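Play Kitchen Sets: Your Questions

Zudari toy library, Mollville. Last revised 21/10/2023.

What comes in the play kitchen set?
Plates, bowls, cups, a green strainer, a small oven and a quantity of pretend food that varies with the honesty of the last borrower. The ketchup bottle is the most requested item and has its own line on the loans card.

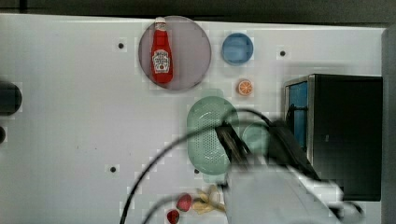

How long can we keep it?
Three weeks. You may renew twice if there is no waiting list. There is usually a waiting list.

Can I borrow just the ketchup?
No. Soudabeh Jafarzadeh on the desk has heard every version of this question and remains unmoved.

We've lost the orange slice. What now?
Look inside the oven first, then inside the cups, then under the sofa. If it's gone for good, tell us when you bring the set back – we keep a tub of spare fruit, and a replacement costs £2.

How should we clean everything?
Warm soapy water and a soft cloth for the crockery and food. The strainer's holes collect dried porridge, which responds to an old toothbrush. Wipe the oven and keep it out of the sink. 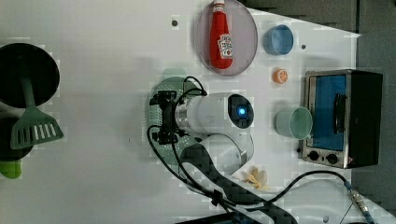

Do the pieces have to go back in a particular order?
Large plate at the bottom, strainer on top of it, food inside the cups. Sepehr Kazemi packs the boxes on Saturdays and can tell when a lid has been sat on.

May adults play with it?
Yes, though if the box comes back late we shall still be charging the adult.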